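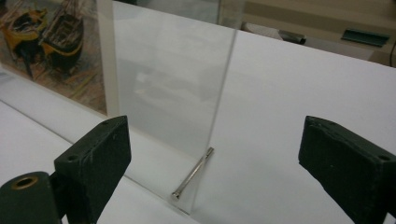

Glass Panels and Fittings

Frequently Asked Questions

What is the metal pin for?
Each clear glass panel in a Wutimley display cabinet is held by slender metal pins. The narrow end fits into the cabinet side and the rounded head remains accessible by hand.

May I stand a panel on a table while I work?
A panel may be stood upright on a flat, clean surface for a short time, provided a second person supports it. Keep pins clear of the bottom edge, as glass set down on metal can chip.

How should the glass be cleaned?
Use a soft cloth and plain water. Sprays containing ammonia are not recommended near the fittings. Wipe the edges last, and always along their length – never across.

I have lost a pin. Can I order one?
Yes. Pins are supplied singly under part number 213 and panels under part number 256. Please state the cabinet model when ordering. Cabinets made before 2000 use a different pin, and owners should write to the Parts Office, attention Nazmiye Baysal.

Will a pin from another maker fit?
Grerov does not approve substitute pins. Panels damaged while fitted with them are not covered by the warranty.

Can a scratched panel be repaired?
No. Scratched or chipped panels must be replaced. Claims for damage in transit must be received within 21 days of delivery.

Last reviewed 3/23/23

This website uses cookies to improve your visit. By continuing to browse, you agree to our use of cookies. Accept Manage settings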